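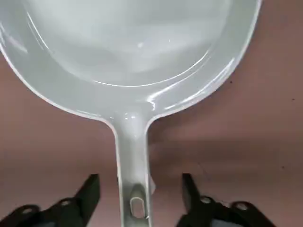 Packing station moving to a robot arm, what happens to the packers?

I work the afternoon shift at a kitchenware warehouse outside Dorolberg. We pack 800 orders on a normal day, mostly single items and small sets. In June management is putting a Ristix arm on line two, which is my line. It will pick the pans off the table and put them in the carton, and one person will stay on the line to "supervise." Right now there are four of us. The demo they are running uses the light gray frying pan with the long handle and the oval hanging hole, and it goes for the handle, with one finger on each side. That pan is one of our easier items. We have been told there are no layoffs planned but nothing about hours, pay grade or who gets to be the one person. Has anyone been through this? What should I be asking before June?

Posted by Drita Papadopoulos, February 27, 2026

Thirumalai Nair

We went through it at a parts warehouse with 190 people on the floor. The packing jobs did go away on the two lines that got arms. The people mostly moved to returns and receiving. Same pay, but receiving starts at 5 a.m., and three people left over that.

Ask for these in writing:

Who clears a stop, and are they trained for it or just shown once. At our place the line stopped a lot in the first weeks and the "supervisor" was doing the old job by hand between stops, alone, with the same target.

Whether the target changes while the arm is being set up. Ours did not until we complained.

Whether looking after the arm is a higher grade. It was treated as packing for most of a year. Now it is its own grade, but you have to apply.

What happens with items it can't pick. You say the pan is an easy one. Find out who packs lids, glass and anything that comes nested, and whether that work is counted.

Also check your lifting. I went from light picking to receiving and my back noticed.

Serena Ferri

they said no layoffs at ours too. look for another job

Elīna Grīnberga

I am the one person on a line like yours (cookware and some bakeware). The work is less tiring for the hands and more boring. I watch, refill cartons, fix labels and reset it when it misses a grip. Shiny items gave us the most trouble at first, so if your range is glossy, expect extra time on that. What I miss is talking to the others. The noise is not bad, but there is no one next to me now.

For choosing who stays, ours went by seniority, then a short test. Ask if there is a test and ask to practice on paid time. I got two shifts with the installer and it was not enough. Get the installer's phone number too.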